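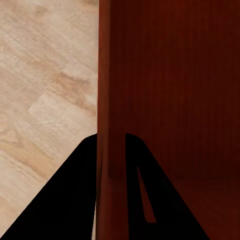
Stunik 3 is a rules package for simulated household manipulation. It consists of a 40-page handbook, a set of scene templates, and a command-line checker that reads episode logs and reports where they break the handbook. It does not train anything and it does not replace a simulator. The publisher, Prekby, sells it per seat, with the checker binary locked to a license file.

I ran it for most of February against two of our existing tasks, a furniture task with a single gripper closing on panel edges and a two-gripper tray carry, and have kept it in the pipeline since then.

The handbook is the better half. Section 2 covers episode definition: fixed start pose, declared tolerances, a written success condition, and a written abort condition. The abort condition is the one most groups leave out. Our own furniture task had none, and runs that stalled with the fingers on either side of a board simply timed out and were logged as failures of the policy. Under Section 2 they are logged as unresolved, and the report must list them on a separate line.

Section 3 covers two-arm work. It asks for a declared leading arm, a limit on the height difference between the two grasp points, and a contact check on both sides before any lift command is issued. It also asks that the first trials be run in a bare room, with clutter added only after the carry passes.

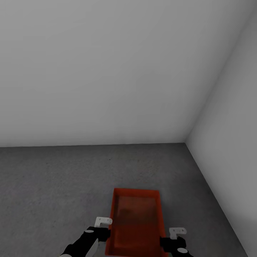

The height limit is set as a fraction of object length, so it scales sensibly from a small tray to a long one. I would have liked an equivalent limit on rim deflection. Thin-walled containers behave differently from rigid ones in most contact models, and the handbook treats them as the same case.

The checker processed 496 of our archived episodes overnight and flagged 153. I went through the flagged set by hand. Most were missing tolerances or unlabeled aborts, which is fair. The remainder were false positives from one rule, 4.6, which requires the grasp target to be visible to the wrist camera at the moment of contact.

Rule 4.6 is well meant. A policy that closes on something its camera cannot resolve should be recorded as doing so. The trouble is in how visibility is computed: the checker uses the share of the image covered by the gripper's own geometry and fails anything above a fixed threshold. 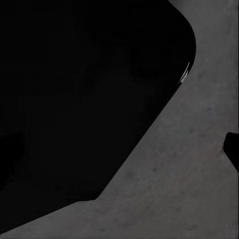
With a close-mounted camera and a broad finger plate, that threshold is crossed on almost every approach, including approaches where a second camera has an adequate view. Prekby's notes say to list the second camera as a substitute in the rig file. This works, but the field is described only in the changelog. Stunik should either document the substitution properly or compute visibility from the target.

Section 5, on rendering, is short and useful. Lighting, camera offset, and surface textures must be stored with each episode, and a change in any of them starts a new batch number. We had been changing floor textures between runs and pooling the results. For panel grasps that is poor practice, as the contrast between board and floor affects how well the edge is located.
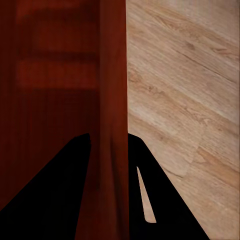

Batch numbers also make reruns cheaper. A reviewer can ask for one batch back and get the same starting conditions.

Installation is uneventful. Log import expects Stunik's own format, and the converter for Nakon logs drops the gripper force channel without a warning. Check this before deleting any source files. The templates are plain — a room, a tray, a few cabinets — and suit the purpose.

Recommended for groups that publish results or exchange them with a partner. A single developer working on one task will get most of the value from Sections 2 and 5, and the handbook can be bought separately.

Comments

Kevser Akbulut
The force channel problem applies to Munshi exports too. Renaming the channel before conversion gets it through. Agree on 4.6, we have it set to warn.

tbar_k
Does the checker accept an abort condition based on time alone? Ours rejects it and the message is just "5: invalid."

Kevser Akbulut
@tbar_k It needs a state term as well. Time plus gripper opening passes.

loopclosure
We turned off the height limit for the tray carry. It kept failing on tilts that never mattered to the task. Would rather set it per object.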